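From: Sverre Eide
To: allotment-list
Date: 2023-11-27
Subject: Re: [allotment-list] Garlic this late?

On Monday, Marilou Lumanlan wrote:

> I have two heads of garlic left over from the Malabanan order and
> the bed by the gate is finally clear of squash. Is it too late to
> plant? The ground isn't frozen but it was stiff this morning. Also,
> how deep do people go here? The leaflet says one inch and Precious
> told me three.
>
> And is there any straw left at the shed?
>
> Marilou

Marilou,

It isn't too late. I've planted in the first week of December and still pulled decent heads in July. They came up smaller than the October ones. As long as you can get a trowel in, go ahead.

On depth I'm with Precious. One inch is fine farther south, but on our side of the hill the frost pushes shallow cloves right out of the soil. I lost most of a row that way my second year. Three inches to the tip of the clove, six inches apart, flat end down.

What I would do with that bed, in order:

1. Pull the squash roots and fork the top over. Don't dig deep, the clay underneath is wet and will set like brick.

2. Rake in a bucket of compost. The pile on the left is ready. The one on the right was turned in November and needs until spring.

3. Split the heads the same day you plant. Keep the big outside cloves and eat the small ones. 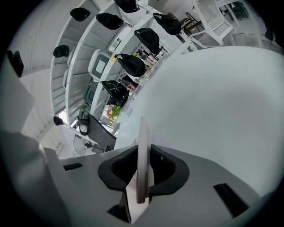

4. Plant, firm the soil with your hand, and don't water. There's plenty in the ground already.

5. Mulch with four inches of straw once it's all in. If you use leaves, chop them first or they mat down and the shoots come up yellow.

There were three bales of straw behind the shed on Saturday. Montserrat paid for one of them, so ask her before you open the one with the blue twine. Wollard has more if we run out, but they close early this time of year.

On the variety: if yours came in the paper bag, it's the hardneck, same as mine. It'll throw scapes in June and you should cut those when they curl.

One other thing while I'm writing. The hose by the gate still has water in it. I shut the valve but couldn't get the connector off by myself. If you're down there this week, could you bring a wrench?

Sverre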